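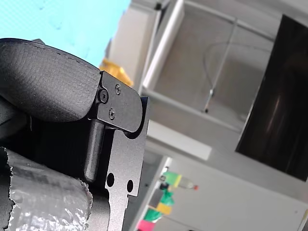

*Close-up: black padded gripper finger and its mounting bracket.*

**Progress report to the Flirkholm Fund: How Newspapers Picture Hot Weather**

The grant agreement asks for "a frank account of progress against targets." We promised to code 2000 newspaper photographs of heat waves by the end of the project. As of this report we have coded 709. The remainder are scanned, sorted and waiting in Clindasell, our image database, which now loads on most mornings.

The sample comes from 40 regional papers. Each photograph gets two coders, who record what is shown, where it ran on the page and what the headline above it said. We then compare notes and argue about whether a lawn sprinkler counts as recreation or infrastructure. (It is recreation. Florence Grewal has asked me to record that she was outvoted.)

**Early findings**

The largest single group so far is children in fountains. Next come beaches, dogs and ice cream, and the ice cream is usually being held by a child who could have been moved from the fountain. These pictures run beside stories about hospital admissions, buckled rails and power cuts, often on the same page, sometimes under a headline with the word "deadly" in it. We had expected some mismatch. We hadn't expected to need a separate code for it, but we now have one, and it gets plenty of use.

Photographs of people working in the heat are scarce. Roofers appear more than farmhands, probably because a roofer can be photographed from the sidewalk by someone with a deadline at 3 p.m.

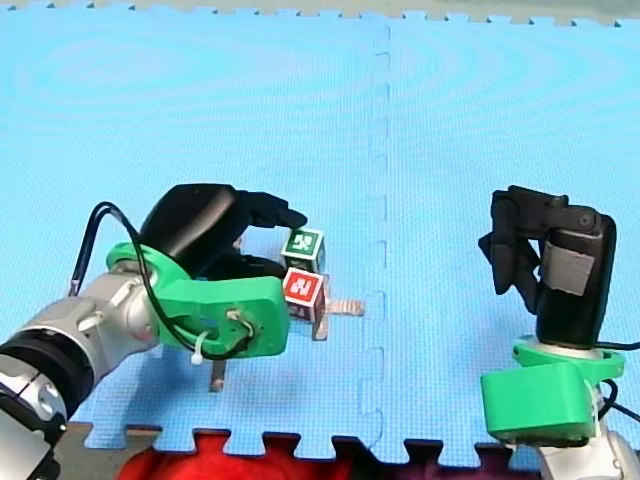

Color has turned out to be the hardest thing to code consistently. Our first codebook asked which color "dominates," and one coder would measure by area while the other went for whatever grabbed them. Those are different questions. A pale blue floor mat can fill nearly the whole picture and the eye will still go down to the crumpled red fabric at the bottom of it, and two sensible people will then write down two different colors. Editors seem to know this well, judging by how many beach photographs have been chosen for one red umbrella. The revised codebook has a field for area and a field for accent, and agreement between coders has gone from embarrassing to publishable.

**Captions**

We have transcribed 479 captions. A surprising share use the phrase "beat the heat," and I have stopped reading them aloud at meetings by request. Transcription will pause in November while we settle how to treat captions that were plainly written for some other photograph.
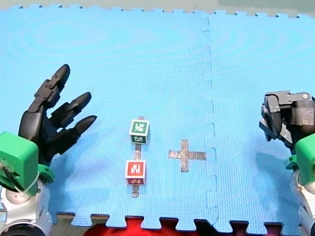
*Press Photography Research Group, Henriques College*

**Problems and delays**

The Siva clippings collection, which supplies our oldest material, arrived in boxes labeled by year. The labels were correct for some of the boxes. Re-sorting took up most of the spring and accounts for nearly all of the gap between our target and the number given at the top.

Permissions are slower than planned. Several papers have changed owners more than once, and the present owners are not always aware that they own a photograph archive. One wrote back to ask whether we would like to buy it. We have replied that the budget line for image rights would cover the postage.
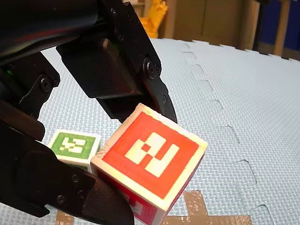

We are still in correspondence, and the offer remains open on their side. In the meantime we can code those pages for our own use, though we can't reproduce them in the final report.

**Next period**

- Train a third coder and rerun the color fields on the early batches.
- Finish coding the Siva material.
- Interview picture editors at any of the papers that still employ one.

We are not asking for more money. We are asking for a no-cost extension, and the form for it is attached, signed in both of the places marked and in one that wasn't.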